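The Case for Funding Religious Studies at the Graduate Level
Opinion, 27/05/2022

Universities that train scholars of religion often treat summer fieldwork as a luxury. The Nalton Center believes it should be a fixed part of doctoral study. This May the Center received 302 applications for its summer awards and could support only 4.

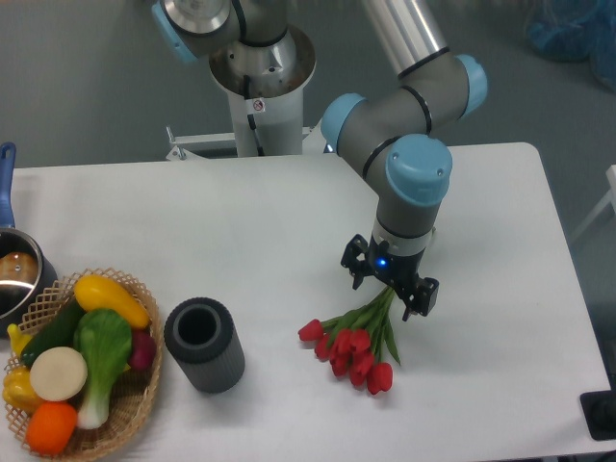 Red tulips over a white table.

A student who spends a summer with the congregations of Gulstead learns how prayer, work and family obligation fit together in daily life. Archives preserve sermons and accounts, but they seldom record how a service is received by those who attend it.

An award of $800 will not cover a season of research. Departments should match each grant and allow students to apply again in the following year. The Center asks deans to include this commitment in their next budgets.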